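How to plan reward tiers for a small crowdfunding campaign

Updated April 9, 2020

Reward tiers decide how much work you will have once the campaign ends, so set them before you write the page or film the video. You need a spreadsheet and an afternoon.

1. Cost one unit of each reward

Put every reward on its own row. Add columns for making, packing, postage and platform fees. Weigh a packed sample on kitchen scales and look up the postage for that weight. On the Firwood notebook campaign we left out the card mailers and had to find the money later.

2. Set the lowest tier

A thank-you tier with nothing to post is fine. Keep it cheap and say plainly that no item is included.

3. Set the main tier

Most backers will pick one tier. Ours was £28 for a single notebook, and 300 people could have it before we needed a second print run. Check that this tier covers its own costs without help from the others. 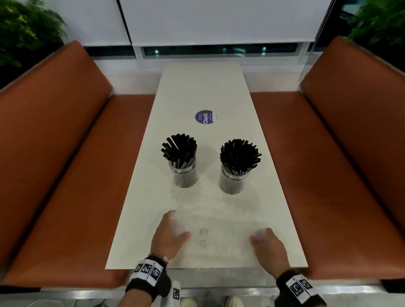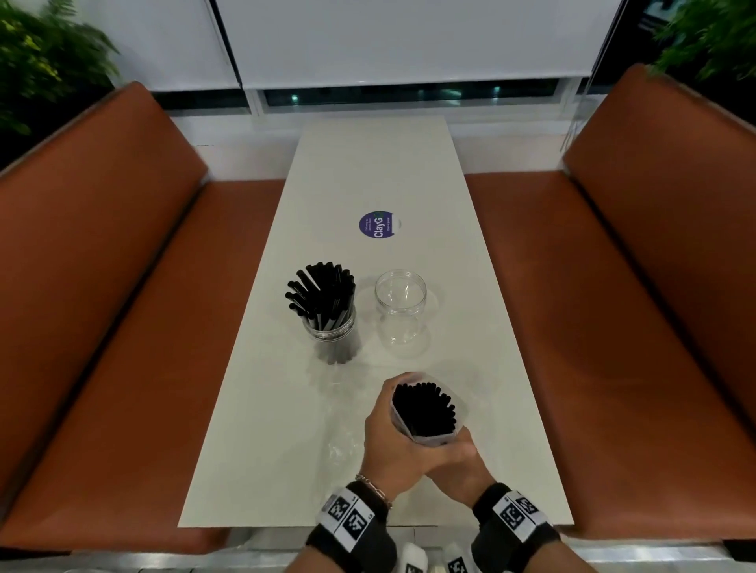 Long white table, booth seating on both sides.

4. Add one or two larger tiers

A pair or a set works well, as two items often go in one parcel. Leave out mugs, T-shirts and anything in sizes unless that is what you are selling.

5. Cap anything made by hand

Work out how many you can finish in a week and multiply by the weeks you have. We capped the hand-bound edition at 13.

6. Write the delivery date

Take the date your supplier gives you and add a month. If they say July, put August.

7. Test the total

Fill in likely backer numbers for each tier and see what is left after costs. Try it again with half as many. If the second figure is below zero, raise the main tier or drop a reward, then go back to step 1 for anything you changed.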